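Workshop tips: changing a hard disk in a secondhand desktop tower

These notes cover business-class towers with 3.5-inch disks in clip-in plastic caddies. Most of the machines that come across the bench at Polton are of this type. Times assume one person and a clear work surface.

1. Before the cover comes off

Shut the machine down fully from the menu. Pull the mains lead, then hold the power button in for a few seconds. Disconnect everything else at the back and note which monitor socket was in use if there is a separate graphics card.

Move the tower to a firm, level surface and lay it on its side with the removable panel facing up. A slotted aluminium table is good for this, provided small screws are kept in a lidded tin; the slots swallow them. Carpet is not suitable. Touch bare metal on the chassis before handling any part, and again each time you return to the bench.

2. Removing the old disk

Unplug the data cable first, then the power connector. Hold both by the plastic body and never by the wires. Squeeze the sides of the caddy and draw it out in line with the bay. If it binds after a short distance, push it back in and start again. A caddy that is forced at an angle tends to lose one of its locating pins, and a disk with a missing pin will rattle.

Keep disk and caddy together until the new disk is on the bench, then transfer the caddy. Check the label for capacity before refitting. A 490 GB and a 2 TB disk look much the same at arm's length. Offer the caddy up to the bay slightly tilted if the cage is tight for the fingers, and level it before it enters the guides.
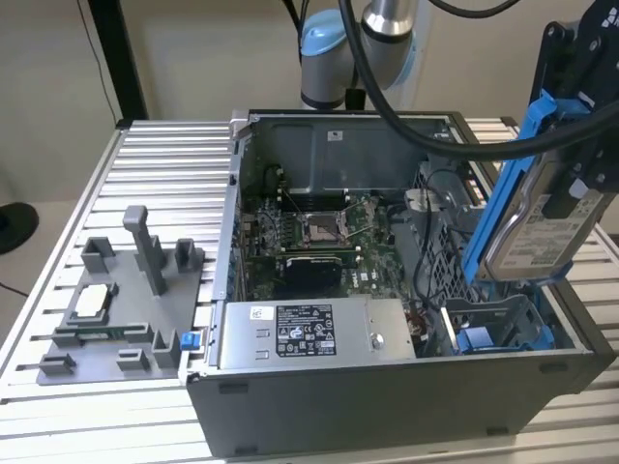

3. Cables

Route the data cable so that it lies flat and clears any fan. A tight fold next to the plug is a common cause of a disk that appears and disappears at start-up. Leave enough slack for the caddy to be withdrawn by 40 mm without pulling on the board.

Bundles from the power supply should be pushed back against the metalwork and away from heatsink fins. Wire thin enough to kink should be moved with a blunt plastic tool. We use a Fellovik nylon spudger; a lolly stick works as well. Fine multicoloured wires running to a header on the board generally serve the front panel. Photograph them before disturbing them.

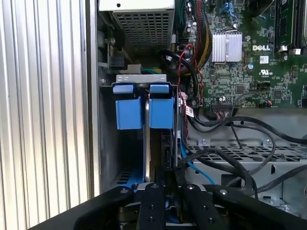 Volkan Ağca writes that he would add a step here: tie the loose power leads back with a strip of hook-and-loop tape before the disk goes in, and take the tape off last. He does not use nylon cable ties inside a case, having once nicked a wire while cutting one away. Both points are accepted. Tape 200 mm long is sufficient for any bundle we have measured.

4. Putting loose parts down

If the processor or memory is to come out during the same job, decide where each will sit before lifting the first lever. Parts laid directly on metal get scratched or slide. A tray with a shaped recess for each item is best. The Gebremichael pattern can be printed in an evening, but a sheet of anti-static foam in a baking tin does the same work.

Put the processor down with its contacts protected and leave nothing on top of it. Memory modules are stored upright in a slot or flat in foam. Do not leave a socket open overnight. Dust on the contacts is difficult to remove without bending something.

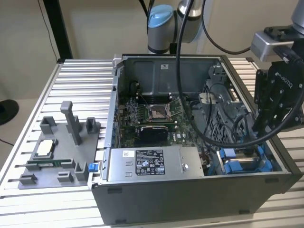

5. Cleaning while the case is open

Use a soft brush and a vacuum nozzle held clear of the board. Brush towards the nozzle. Hold fan blades still with a finger. The grille on the power supply may be brushed from outside only; the unit itself is not to be opened.

Heatsink fins are cleaned along their length. A 12 mm paintbrush with the bristles cut short reaches the bottom of most of them. Household spray is not to be used anywhere in the case. For sticky residue on the outside, Vinness label remover on a cloth is adequate. Allow it to dry before the panel is refitted. 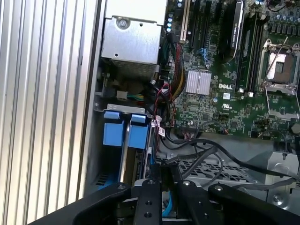
Spare caddies are worth keeping when a machine is scrapped. They are stored here by model in shallow drawers, with any screws or pins bagged and taped to the frame. Where two bays sit side by side, as with the pair of blue handles in this Dell, mark each caddy with its position before both come out. Pencil on masking tape is enough. Check that the metal bracket above the handles is seated before trying the panel, and that the light blue SATA cable is not trapped at the bottom of the bay. Almost 40 caddies are in the drawers at present, and the stock is checked on the first Wednesday of the month.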